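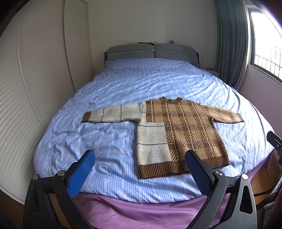

Fig. 1. Starting position for the flat fold: front side up, sleeves straight out.

Unit 3: Folding and Storing Knitwear
Household Textiles, Evening Section
Instructor: Erasto Rotich

Bring one long-sleeved sweater to the practical. It should be clean and completely dry. Heavy cable knits are hard to learn on, so leave those for later if you have a choice.

3.1 Why knits are folded

A knit fabric is made of loops. The loops stretch under load, and the load on a hanging sweater is its own weight. The shoulders take most of it. After a few months on a narrow hanger you get two points at the shoulders and a body that has grown longer. Woven shirts hold up much better on a hanger, as we saw in Unit 2.

Light knits in fine cotton can be hung on a wide padded hanger for short periods. Wool, wool blends and anything with a loose stitch go on a shelf or in a drawer.

3.2 The work surface

You need a flat surface wider than the garment with both sleeves out. A bed is fine and is what most people will use at home. The cover does not have to be perfectly smooth, but press out any big ridge directly under the sweater or it will show up as a false edge when you fold. A table is easier on the back. If you use one, lay a towel down first so the knit does not slide.

3.3 Laying out

Put the sweater down front side up with the neckline away from you. Pull the sleeves out straight to the sides. Smooth from the center toward the side seams with the flat of the hand. Do not tug at the hem. Ribbing is meant to draw in, and if you stretch it to match the body it may stay stretched.

Check the following before going on:
Side seams lie at the sides and have not rolled to the front.
Both shoulders are at the same height.
Cuffs are not twisted.
Nothing is caught underneath.

This is also the time to look for pulled loops, stains and thin spots. Check the front now and the back after you turn it over. Set aside anything that needs work (Unit 5, Mending).

A note on patterned sweaters. On a plain knit you judge the center by eye, using the neckline. Where the pattern changes color at the middle, as on the sweater in Fig. 1, with cream on one half and tan and caramel on the other, the color change gives you a center line to work from. Plaid and grid lines also help you see whether the body is lying square. If the lines bow, smooth again.

3.4 The flat fold

1. Turn the sweater face down, neckline still away from you. Straighten the sleeves again.
2. Fold one side in toward the center, from mid-shoulder down to the hem. The sleeve comes with it and will reach across the back.
3. Fold the sleeve down so that it runs parallel to the side edge, cuff toward the hem. A long sleeve may go past the hem. Turn the cuff back up if so.
4. Repeat on the other side. The two folded edges should be parallel.
5. Bring the hem up to the middle of the back.
6. Fold once more to the neckline and turn the whole thing over.

The front of the neck should be on top with no sleeve showing. For a deep drawer, fold the body in thirds at steps 5 and 6 and stand the sweater on its edge.

Common faults: sides folded in by different amounts, which gives a wedge shape; sleeves bunched at the shoulder; hem folded up before the sleeves are flat. In the February section the wedge was by far the most frequent. Fix it at step 2, not at the end.

3.5 Stacking and storing

Heaviest at the bottom. Keep a stack low enough that you can lift out the lowest sweater without dragging the others. Shift the fold lines a little each time you put a sweater away for the season so the crease does not set in one place.

For long storage use a breathable cotton bag or a lidded box in a dry closet. Avoid sealed plastic for wool. Cedar needs to be sanded or re-oiled from time to time or the scent goes. Keep cedar oil off the fabric itself.

3.6 For the practical

Fold your sweater four times, unfolding completely in between. Measure the finished width at the top and bottom edges each time and write both numbers on your sheet. A difference of half an inch or less is good. Work in pairs if the surfaces are short. Rainer Steinbach will be covering the second table and will collect the sheets.

Reading for next time: packet pages 42 to 69, Shirts and Collars. Skip the section on starch.

Handout revised 23 April 2021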